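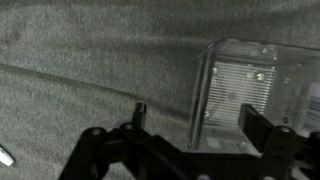

透明盒可以直接放在地毯上使用吗？

短绒地毯上可以直接放置，盒底不需要另加垫板；长绒或厚度超过 17 毫米的地毯须先垫硬质平板，再按 4.2 节检查水平。

第 4 章　放置、孔板安装与日常使用

本章适用于 Nanon 系列透明盒及其配套孔板。Katona 系列的孔板固定方式不同，安装时请使用该系列随附的说明页，不要套用本章步骤。旧版 Fletau 盒体可沿用本章 4.1、4.2 和 4.5 节，其余各节不适用。

4.1　放置前的准备

1. 清理放置区域。地毯表面用吸尘器顺绒方向吸一遍，接缝和折痕处再横向吸一遍。
2. 检查地毯有无鼓起。鼓起处须压平，或将盒体移开；盒底的任何一角不得压在鼓起处或地毯接缝上。
3. 用手掌按压放置区域，确认下方没有线缆、地插盖板或松动的地面构件。
4. 取出盒体，撕去外壁保护膜。撕膜时从角部起，贴近盒壁缓慢拉开，不要向外垂直猛拉。
5. 检查盒壁、上缘和竖向圆角。发现裂纹、发白或缺口时停止安装，保留包装并联系供货方。

注意：撕膜后盒壁带静电，容易吸附地毯纤维。用拧干的湿布擦拭外壁，晾干后再移到地毯上。干布擦拭会使静电加重。

注意：条码标签用于识别盒体批次和更换孔板时的配对，请勿撕除。标签边缘翘起时，可用手指压回；不要用胶带整体覆盖，否则条码可能无法读取。

4.2　放置与找平

1. 双手托住盒底两侧，平稳放下。不要提着上缘搬运已装入物品的盒体。
2. 放下后静置，让绒毛受压均匀，再观察盒体是否倾斜。
3. 将水平尺先后沿长边和短边放在上缘。气泡偏出刻线时，抬起盒体，换一个位置重放。
4. 仍不能放平的，在盒底下方加一块硬质平板。平板须大于盒底，四边均应露出，不得只垫一角或一侧。
5. 轻推盒体上缘，盒体不应晃动。

小心：不得用折叠的纸片、织物或泡棉垫高单角。此类材料受压后逐渐变形，盒底长期扭曲会在圆角根部产生裂纹。

小心：盒体距暖气片、散热口和落地灯底座至少 40 厘米。地暖房间应使用硬质平板，使盒底与地毯之间的热量能够散出。

说明：压在地毯上的盒体移走后会留下压痕，属正常现象。短绒地毯一般可自行恢复，恢复较慢时可用软毛刷逆绒方向轻刷。

4.3　安装孔板

孔板用于隔开盒内空间，并为挂钩和小件托架提供固定位置。孔板正反面的孔形相同，但倒角只在正面一侧，安装方向不能颠倒。

所需工具：十字螺丝刀、软布、浅口零件碟。不要使用电动螺丝刀。

1. 将盒体放在铺有软布的桌面上，开口朝上。孔板安装应在桌面上完成，不要在地毯上操作；螺钉落入绒毛后难以找到，吸尘时可能损坏吸尘器。
2. 用指尖沿孔边滑过，手感圆滑的一面为正面，手感较利的一面为背面。
3. 正面朝向取物一侧，将孔板沿盒内导槽垂直插入。孔板下缘应与盒底支承筋完全接触。
4. 孔板在导槽内受阻时，向上抽出后重新插入。不要敲击上缘。
5. 将垫圈套在螺钉上，对准固定孔，用手旋入至不能再转动为止。
6. 全部螺钉就位后，按对角次序用螺丝刀分两遍拧紧。第一遍拧至垫圈贴住孔板，第二遍再转动少许。
7. 用手指轻按孔板中央。孔板允许有轻微弹性，但不得发出敲击声，也不得与导槽脱离。

小心：螺钉过紧会压裂固定孔周围的塑料。出现发白的环形痕迹时立即退松，检查无裂纹后再重新固定。已经开裂的孔板应停止使用。

说明：孔板中部的工艺孔不用于固定，请勿在此处旋入螺钉或悬挂重物。

说明：早期批次的孔板未设工艺孔，安装步骤相同。

4.4　挂件与装载

1. 先装孔板，后装挂件。挂件的插脚应完全穿过方孔，并向下滑动至锁止位置。
2. 从下排开始布置，较重的物品放在靠近盒底的位置。
3. 单个挂钩的载荷不得超过 180 克。托架的载荷以托架背面所刻数值为准，不得与相邻挂钩的载荷相加计算。
4. 直接放在盒底的物品应均匀分布。尖锐物品先装入小袋，或在盒底铺一层薄衬垫。
5. 装载后再次轻推盒体上缘。盒体晃动或孔板倾斜时，取出物品，返回 4.2 节重新找平。

注意：挂件插脚穿过孔板后，背面仍需留出间隙。孔板背面存放薄片类物品时，应确认插脚没有顶住物品。

注意：油性胶、香薰液、指甲油及卸除剂不得直接存放在盒内。此类物质渗漏后会使盒壁雾化，雾化不能通过擦拭消除。

加装 Dritley 分格条时，先量取孔板与盒壁之间的净宽，再裁切分格条。裁切长度应比净宽略短，装入后以能用手指推动为宜。分格条撑得过紧会把盒壁向外顶出，盒盖随之无法扣合。

4.5　清洁与移动

地毯上的盒体较桌面上的盒体更容易积聚纤维，下缘和圆角处应定期清理。

1. 取出物品和挂件。仅清洁外壁时可保留孔板。
2. 用软毛刷清除下缘纤维，再用浸有温水的软布擦拭盒壁。水温不得超过 40 摄氏度。
3. 污渍明显时加入少量中性洗涤剂，擦拭后用清水布复擦，避免留下洗涤剂痕迹。
4. 孔板上的灰尘用软毛刷从背面向正面刷出。方孔堵塞时可用木质牙签疏通，不要使用针或刀尖。
5. 螺钉头部用干布擦净。发现锈点应更换螺钉，锈迹会染到孔板上。
6. 擦干盒底后再放回地毯。盒底带水放置会在绒毛中留下水印，浅色地毯尤其明显。

小心：不得使用酒精、丙酮、去污粉或钢丝球。不得放入洗碗机。

小心：移动盒体时必须先将其抬离地面。在地毯上推拉会使绒毛倒伏起球，也会使孔板固定处承受侧向力。地毯背面未粘牢时，推拉还可能扯起接缝。

4.6　常见情况的处理

盒体放下后一角悬空
检查该角下方是否有折痕或接缝。移开盒体后仍可看到鼓起的，按 4.1 节第 2 步处理；地面平整而盒角仍悬空的，将盒体放到桌面上复查，确认盒底是否变形。

孔板振动有声
检查垫圈是否漏装，再检查孔板下缘是否落在支承筋上。两项均正常时，按 4.3 节第 6 步重新拧紧。

螺钉空转
固定孔螺纹已磨损。不要填塞纸屑或胶水后继续使用，应更换固定座。固定座与螺钉须同时更换，不同批次不得混用。

标签无法读取
先用软布擦净标签表面，再变换光线角度，避开盒壁反光。仍不能读取的，可抄录标签下方的字符，报给供货方查询。

盒壁有细小划痕
划痕不影响使用。不得用抛光膏处理圆角部位，圆角较薄，打磨后强度下降。

4.7　定期检查

首次装载后 11 天，复查一次螺钉和水平。此后每逢季节更换时检查，内容包括：固定孔周围有无裂纹，挂件是否仍在锁止位置，盒底有无明显翘曲，地毯压痕是否不均匀。压痕一侧明显较深，说明载荷偏置，应重新分布物品。

长期不用的盒体应取下挂件，将孔板留在导槽内，开口朝上存放。不得多层叠放于地毯上。存放处避免日光直射，7 月等高温月份应打开盒盖通风一次。

本章修订：27/04/2008
技术校订：Dorottya Tóth
修订内容：增加地毯放置要求；更正孔板正反面的判别方法；删去有关吸盘脚垫的段落，该配件已停止供应。

第 5 章　盒盖与锁扣，见下一页。

本网站使用 Cookie 以保存您的语言设置并统计页面访问情况。继续浏览即表示您同意我们使用 Cookie。　接受　仅限必要　查看设置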